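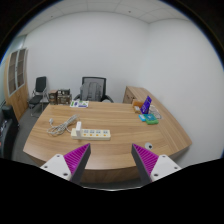 Responding to a Gripper Fault on a Hand-Held Collection Tool

Applies to: Polier two-finger hand-held tools with ribbed soft pads
Issued by: Gagnon Field Operations
Last revised: September 2026

This procedure sets out the steps an operator must follow when the two fingers of a hand-held gripper tool stop closing evenly during a collection session. It was prepared after a fault at the Sterkgate office site in August, in which a tool continued to record for 53 demonstrations while one finger was travelling short of its full stroke. The recordings looked normal on the session screen. The fault was found only when the Tikbridge processing software rejected the gripper width values, and the full batch of 137 demonstrations had to be set aside for review.

No one was hurt. The review did find, however, that the operator had noticed a change in trigger feel and had kept working because no alert was shown. Operators are reminded that the tool does not monitor finger symmetry on its own. A change in feel, sound or pad position is sufficient reason to stop.

When to use this procedure

Follow the steps below if any of these signs is present:

One finger reaches the centre before the other when the trigger is squeezed slowly.
The pads meet off-centre, or meet at the tips but not along the ridges.
The trigger feels heavier or lighter than it did at the start of the session.
A clicking or scraping sound comes from behind either mounting plate.
A held object rotates or slides toward one pad without being pushed.

A worn or torn pad with no change in finger travel is covered by the pad replacement procedure and does not need to be reported as a fault.

Before you begin

You will need a clear section of desk or bench, the hex driver supplied in the tool case, the plastic gauge block and a lint-free cloth. Choose a surface where the tool can be set down without touching cords, packets or other loose items. If the desk is also the work area for the session, leave the task items where they are until Step 2 has been completed, as their positions may be needed for the report.

Step 1: Stop and make safe

Release the trigger and let the fingers open fully. Do not try to free a stiff finger by squeezing harder. During the Sterkgate review, a second tool was damaged in exactly this way when a tester forced the linkage past its stop.

End the recording using the session control and wait for the file to be saved. Then switch the tool off and unplug the data cable. Keep fingers, lanyards and sleeves out of the gap between the pads until the tool is off and the trigger lock is engaged. The linkage is spring-loaded and may release suddenly if a jammed part comes free.

Step 2: Record the state of the work area

Note the number of the last demonstration you are confident was recorded correctly. If you are unsure, use the last one at which the pads were checked, even if that means going back to the start of the session. Write down the task in progress and the object being handled when the fault was noticed.

If the object was a power strip, an adapter or any other electrical item, confirm that it is not connected to a wall outlet before moving it. Sites that use cords and plugs as task items must keep them disconnected for the whole session. Inspect the cord jacket for nicks. An item with visible damage is to be withdrawn and tagged.

Step 3: Inspect the fingers and mounting plates

With the tool off and locked, hold it so that the fingers point away from you. Compare the left and right sides.

Check that both pads are seated flush along their length. A pad that has lifted at the base can feel like a linkage fault. Wipe the ridges with the cloth, working in the direction of the slant, and remove any cardboard fibre, tape adhesive or grit.

Next, check the fasteners at each mounting plate. A loose plate was the cause of the Sterkgate fault: one screw had backed out far enough to catch the linkage, and the finger stopped before the end of its travel. If a screw is loose, tighten it with the supplied driver until it is snug. Do not use a powered driver - the thread inserts will strip. If a screw is missing, look for it inside the housing and on the floor nearby, and do not return the tool to service until it has been replaced with the correct part.

Step 4: Test the travel

Disengage the trigger lock and squeeze slowly with nothing between the pads. Both fingers should move together and meet at the centre line. Repeat this 4 times. The result must be the same each time.

Place the gauge block between the pads and close the fingers on it. The block should stay level and should not shift to either side. Reconnect the data cable, switch the tool on and read the width shown on the calibration page. If the reading differs from the size printed on the block by more than 3 millimetres, the tool has failed the test.

Step 5: Recalibrate or withdraw

If the tool passes, run the full width calibration from the session menu before recording again. Calibration is required even where the only work done was to tighten a single screw. Record one short test demonstration and confirm that Tikbridge accepts it.

If the tool fails, attach a red tag to the handle, place it in its case and store it apart from the tools in service. Do not open the linkage housing on site. Return the tool to the Gagnon repair bench with a copy of the fault report.

Step 6: Report and mark the data

Complete the fault report on the same day. Mark every demonstration recorded after the last confirmed good one as suspect. Do not delete any files. In the August case, nearly all of the camera footage could still be used once the width channel had been removed, and early deletion would have lost that work.

Suspect demonstrations remain on hold until a reviewer releases them. Operators are not to re-record a held task under the same session number.

Changes to routine checks

The slow-squeeze test in Step 4 is now part of the start-of-session checklist, and must be repeated after every break and any time a tool is dropped or set down heavily. Site leads are to keep the signed checklists with the session log.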